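Galwood Touchline Scoreboard — Set-up Guide
Section 4: Before your first match

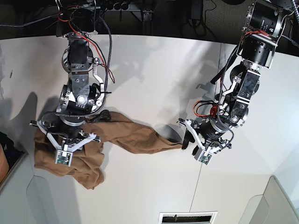 Fig. 4. Tan cloth held at both ends over a white tabletop.

Welcome to the part where the board finally gets to keep score! Do take your time over it, and have a cup of tea nearby if you like.

1. Stand the board level, well back from the touchline.
2. Plug in the Flemau handset and wait for the green light (it can take around 14 seconds, so don't worry).
3. Press TEAMS and type in both names.
4. Set the length of each half, then press SAVE — twice, if the first beep is a short one.

Note: The memory holds 700 results, and older ones drop off the end.

Caution: Never lift the board by its cable, however short the walk back to the clubhouse may be.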